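4. Scoring a Sandwich Visit

This section explains how reviewers enter a restaurant visit in the Rornell tasting ledger. It applies to all hot and cold sandwiches served at a counter or table. Catered trays are covered in Section 6.

4.1 Before the visit

1. Sign in and select New Visit. The ledger assigns a visit number, which cannot be changed later.
2. Enter the name of the restaurant exactly as it appears on the menu. If the restaurant has more than one location, add the street.
3. Choose one sandwich as the scored item. Side dishes may be noted but do not receive a score.

Note: Reviewers may not score a restaurant in which they or a member of their household hold a financial interest. Such visits must be passed to Houda Belhaj for reassignment.

4.2 At the table

1. Order the sandwich as listed. Do not ask for substitutions. Allergies are the only exception and must be recorded under Changes.
2. Record the time at which the order is placed and the time at which it is served.
3. Taste the bread, the filling and any sauce or broth separately, then together.
4. Enter a score for each part before entering the overall score. The ledger will not accept an overall score on its own.

Caution: Broth served for dipping may be very hot. Allow it to cool before tasting, and enter the delay under Remarks so that it is not counted against the bread.

4.3 After the visit

1. Write the review text. The limit is 1,000 characters, including spaces.
2. Attach a copy of the receipt. Reviews without a receipt are held for 3 days and then returned to the reviewer.
3. Select Submit. Reviews from the Dirnberg and Cesstead areas go to Essam Bouzid; all others go to Aicha Mahrous.

Note: Scores may be revised until the editor opens the review. After that point, a correction form (Form 177) is required.

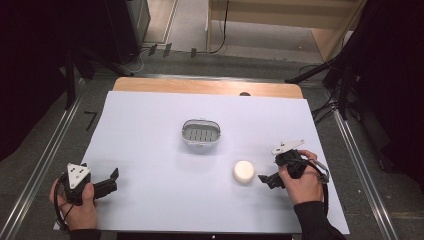

4.4 Repeat visits

1. Open the earlier visit and select Add Repeat. Do not create a new visit number.
2. Score the same sandwich. If it is no longer on the menu, close the entry as Discontinued.
3. Leave the earlier scores in place. The ledger displays both sets, with the later one first.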